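Setting the hover height on the counter cell

Prelau bench notes, simulated cell, single arm
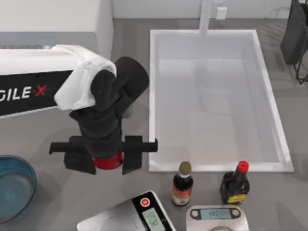

Arm at the hover pose by the front-left corner of the sink, jaws apart, red cap-like part between the fingers.

These notes cover resetting the hover height and sink clearance on the simulated counter cell after the arm base or the counter model has been moved. They assume the cell already loads without errors and the arm can be jogged from the console. Allow about 40 minutes for the full procedure. The physical cell has its own page and its own limits, so do not copy values across.

Before you start

Save the current layout under a new name. The Ela layout is the reference for sink position and should stay read-only. If the cell was last used with the Phan layout, reload it from scratch, as Phan keeps an older counter height and the difference carries over into the saved poses.

Set the jog speed to slow. Check that contact reporting is switched on for the counter, the sink and both fingers. It is off by default in new layouts.

Leave the props where they are. The bowl, the two sauce bottles and the scales are part of the clearance check and will be needed in step 5. The bottle models date from the first Londis shopping set and have not been resized since.

1. Zero the base

Send the arm to its stowed pose and read the base position. It should match the layout file to the last digit shown. If it does not, correct the base in the layout and reload. Do not correct it by jogging, because the offset will be lost at the next reset.

2. Find the counter

Move the gripper over clear counter to the left of the sink. Open the fingers and point them straight down. Lower in small steps until the first contact is reported, then note the height. Raise, turn the wrist a quarter turn and repeat. The two heights should agree to within 4 mm. A larger gap means the wrist is tilted and the tool frame needs doing again before you go further.

3. Set the hover

Add 56 mm to the higher of the two readings and store the result as hover_counter. This is the height of the fingertips, not the wrist. The older scripts used the wrist, and any pose file that still has a wrist height in it should be deleted.

4. Check the sink corner

With the gripper at hover height, jog towards the front-left corner of the sink and stop short of the rim. The crossbar is wider than the fingers when they are part closed, so watch the end of the bar as well as the fingertips. From a high viewpoint the bar can look as though it is touching the rim when there is still a gap. Use the contact report and a side view to decide.

If a contact with the rim is reported, back off to the left and store the new stopping point as sink_near. Do not raise the hover to clear it - the grasp poses are built on hover_counter and will all move with it.

5. Run the clearance path

Load the clearance path and run it once at slow speed. It passes over the counter in front of the sink, past the bottles and back to the corner. Any contact stops the run and prints the name of the object. Contact with a bottle usually means the hover is too low. Contact with the sink usually means sink_near was not saved.

Once it passes, run it 200 times with the start pose varied. This can be left going without the viewer open.

6. Save

Write the poses out, reload the cell and repeat step 2 once. If the counter reading has changed, the layout was not saved with the poses.

Known faults

The cloth cover on the white body has no contact shape. The arm will pass through it without a report, so nothing in this check tells you whether the cover would catch.

Readings drift after a long session. Reload the cell before measuring.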